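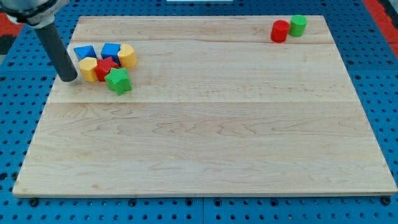 September
By Aurelia Plattner

My sister Ottilie asked me last month if she should wait for a robot that cleans up after her children. She has two of them and, by her own estimate, 500 small toys. I told her to buy more boxes.

I do not say this as an enemy of machines. For 23 years I have worked in a packing hall in Gristville, and I was glad of each one that took a heavy load from my back. But a machine in our hall meets the same carton 3,000 times in a shift. A child's floor is another matter. A star lies beside a heart, a cylinder has gone to the far side, and tomorrow everything lies differently.

A robot with a plain rod for a hand can push a block across a board. I find this more difficult than it sounds, and I respect the people who work on it. Still, pushing is a small part of tidying. Somebody must also decide which tower is garbage and which one must stay until Grandmother has seen it.

Maybe I will be wrong in a few years. Until then, Ottilie's children can pick up their own blocks, and I think it does them no harm.

We use cookies to improve your visit. Accept | Settings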